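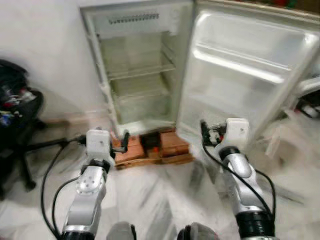 Madbridge, 9/6/20

Lalel is looking for 30 adults who rent their homes to take part in a study on how people keep track of the food they buy. You would fill in a short diary each evening for 31 days, then talk with one of our interviewers by phone. The call takes less than an hour.

You need to be 18 or older and do at least half of the grocery shopping where you live. People who live alone and people with roommates are both welcome.
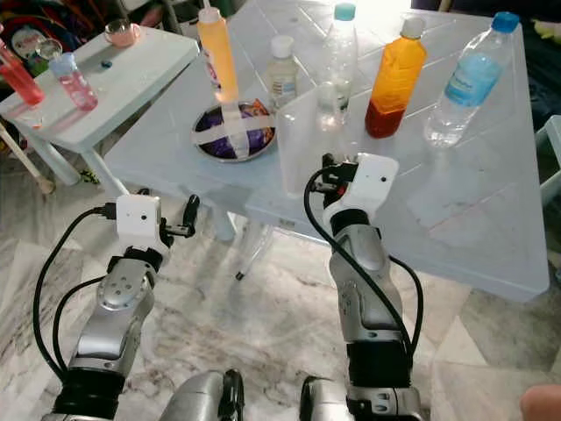 We pay $100 once the diary and the call are finished. If you drop out early we pay for the days you filled in — please tell us so we can offer the place to someone else. Diaries come on paper or as an online form, in English or Ukrainian.

Your name will not appear in the report, due out in January.
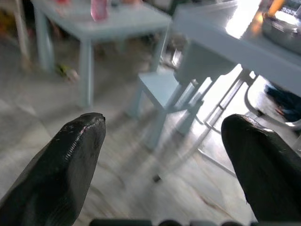

To sign up, write to Valentyna Stelmakh, Lalel, 455 Grukham Street, Madbridge. Give your name, a daytime phone number and the number of people in your household. Questions about payment go to Pylyp Kravchuk at the same address.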